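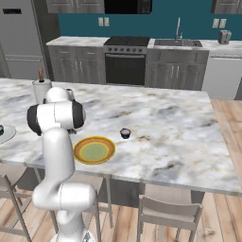
*Horkness Courier, Foreign Desk and Clippings Library*

## Keeping newsprint, notebooks and tapes at home

Updated January 5, 2018

Correspondents coming back from a posting usually bring more paper than the library can take. We keep one set of published pages per bureau, and the rest goes home with whoever wrote it. These tips are for the part that goes home. Most of them work just as well for a family's box of old front pages.

### Before you put anything away

Wash and dry your hands. Skip the hand cream until you are done. Work on a clean, dry table with no coffee on it, and lay down a sheet of plain white paper first.

Take out rubber bands, paper clips and pins. A rusted staple should be opened from the back with a thin, dull blade and lifted out straight. If it won't lift, leave it and ask the library.

Write the paper's name, the date and the page number in soft pencil on the sleeve or folder. If you have to write on the clipping, use the margin. Clippings from our Clisusen bureau came home for years with the mastheads trimmed off, and Rosalie Ortner spent most of a winter matching 399 of them to their dates.

### Clippings

- Unfold them. A fold in newsprint becomes a split sooner or later.
- Store them flat, in acid-free folders, inside a box with a lid.
- Don't laminate.
- Don't use sticky tape on tears, including the kind sold as "invisible." It yellows and the glue spreads. Put the torn piece in a sleeve and let the sleeve hold it together.
- Polyester or polypropylene sleeves are fine. Anything that smells like a new shower curtain is probably vinyl, and vinyl should stay away from ink.
- Keep clippings out of photo envelopes. Newsprint is acidic and will stain whatever is pressed against it.

If you care about the words more than the original, photocopy the clipping onto acid-free paper and file the copy. One 500-sheet pack lasts most people a long time. Make the copy before the page turns brown, as dark paper copies badly.

We buy the Brunner flat box, the one with metal corners. Zoteck makes a cheaper one that is all right for notebooks but too shallow for a full broadsheet, even folded once.

### Whole newspapers

A full paper can be folded once, along the fold it came with. Lay it flat in the box with the heaviest papers at the bottom. Don't stand them on end.

Pull out the glossy inserts and store them separately if you want them at all.

For a front page going on the wall, frame a good color copy and keep the real one in the box. Henryk Górecki in the picture room will make copies for staff on Thursday afternoons. Bring the page flat between two pieces of cardboard. He will not copy from a tube.

### Notebooks

Spiral notebooks should lie flat in a single layer, or in two layers with card between them. Wire catches on the next cover and tears it.

Number the covers in the order you used them. Put the place and the first and last dates on each one. Dumisani Visser came home after eight years with his notebooks in the order he had packed them, which was by size, and he still can't find the second half of one border trip.

Pages written in felt pen or fountain pen will run if they get damp. Scan those first.

Fax paper and till receipts fade, sometimes to blank. Copy them now. Keep the originals apart from the rest, in plain paper envelopes.

### Names, numbers and letters from sources

Go through notebooks for material that could identify a person who was promised it wouldn't. Do this before the box goes to a basement, a storage unit or a relative's house. A locked metal cabinet is enough for most things. For anything connected to a court case or someone in custody, talk to Hazel Pettigrew before you move, copy or destroy it. This applies to old cases too.

For ordinary scrap, use a cross-cut shredder. Strip-cut pieces can be put back together by anyone with patience. Empty the bin into more than one trash bag and don't overfill the feed. If the blades start to drag, run a sheet of shredder oil paper through. Cooking oil goes sticky and will make it worse.

### Cassettes and minidiscs

Stand cassettes on edge in their cases, like books. Keep them away from loudspeakers and radiators. Wind each tape all the way through before you play it if it has been sitting for years, and make a digital copy on that first good pass.

Silvan Ammann has a working cassette deck and one minidisc player on the second floor. Sign the sheet taped to the door.

### Damp, smells and insects

A closet on an inside wall is the best place in most houses. Avoid the attic, the garage and the floor of the basement.

**Wet paper:** don't try to separate the sheets. Lay small bundles on clean towels with a fan moving the air nearby, and change the towels often. If there is too much to dry in a day or so, wrap the bundles loosely in freezer paper and freeze them until you can get help.

**Musty paper, dry:** set the papers in a large lidded tub with an open dish of baking soda. The powder must not touch the paper. Leave it closed for a week or longer and check for smell.

**Fuzzy or colored spots:** assume mold. Bag it, close the bag and call us before opening it again indoors.

**Silverfish:** clear out loose cardboard, vacuum the shelf and find out where the damp is coming from. Sticky traps will show whether they are still around in September, when the library does its own check.

Spare folders and pencils are in the gray cabinet by the library door. Please leave the last box for whoever is next back.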